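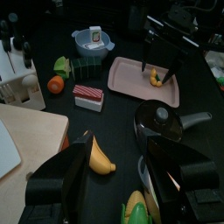
Wrist camera view, other arm reaching for the yellow veggie

Our club's two arms keep fumbling the play kitchen task, where do we start?

Anjani Tjoa
July 1, 2021

Hi everybody! I help out with the student robotics club at Vallilgate, and we've had such a fun time with our summer project, which is getting two arms to tidy up a play kitchen. The kids named the arms Comico and Mulligan (please don't ask me which is which, I still mix them up). We drive them by hand to record practice runs, and then the students train on what we recorded. So far we have 125 runs, which felt like a mountain to us!

The trouble is the pan with the lid. The banana goes fine, and the arms do all right with the vegetable on the pink tray. But when it's time to lift the lid by its knob, the arm closes its fingers a little short and comes up with nothing, maybe two times out of every 3. One of our students noticed that in the wrist picture a finger covers part of the pan, and now half the club wants to move the camera and the other half wants to record more runs. I'd love to hear from anyone who has been through this before we take a wrench to something that mostly works. I'm adding the side camera view too, where you can see the whole lid and the knob.

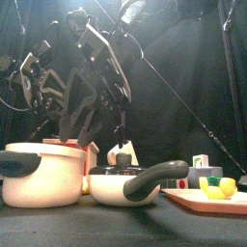

2 replies

Oisín Sheehan

What a great project, and I wouldn't touch the wrist camera just yet! If you move it, every run you've recorded was seen from the old spot, and you'd more or less be starting over. Are the students training on the wrist view alone, or on the side view as well? Your side camera has a nice clear look at that knob, so if it isn't going into the training, add it first and try again with the runs you already have.

After that I'd look at how the lid runs were driven. When my own group did something like this back in December, we were all in such a hurry to grab that the fingers were closing while the arm was still coming down, and of course the robot learned to do the very same thing. Have whoever is driving stop over the knob, lower straight down, wait a moment and then close. Record around 30 like that, with the pan in a different place each time, and let us know how it goes. I'd really like to hear!

trendstead_dad

Can you put some tape on the knob? We did that with a slippery jar lid and it helped a lot. Might not be your problem if it's missing the knob completely, but tape is cheap. Good luck to the kids.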